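Returnable glass: deposits, crates and losses
Speaker notes, Kibet Chege, August 2021

Slide 1. Title. Say who funded the study (Jorenden) and that Hutchins supplied the depot records. Move on quickly.

Slide 2. Scope. Two depots, Jidov and Otier. Refillable bottles only. Single-trip glass is left out, as are kegs.

Slide 3. Terms. "Trip" means one fill, one sale, one return. "Loss" means any bottle that does not reach the washer, including breakage at the shop. Some in the room will use "shrinkage" for this. Use "loss" throughout.

Slide 4. Returns. Jidov logged 1224 crates in February, Otier 791. Otier closed for stock-taking during the month, so do not compare the two totals directly. Pause for the chart.

Slide 5. Mixed crates. 221 crates at Otier came back with bottles from more than one filler. Sorting was done by hand. Mwajuma Mollel's timings show that most of the delay is in lifting and turning the crate, with little spent on reading the bottle. Cap colour helps only where the shop has put the caps back on.

Slide 6. Deposit level. A higher deposit brings bottles back sooner but also brings in bottles sold outside the area. The model treats these as a cost to the depot. Expect a question on this.

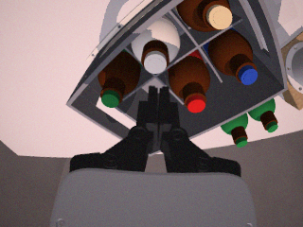
Slide 7. Next steps. Repeat the count with both depots open for the full month. Agree one crate size with the fillers before then. Questions to Mwajuma on timings, to me on the rest.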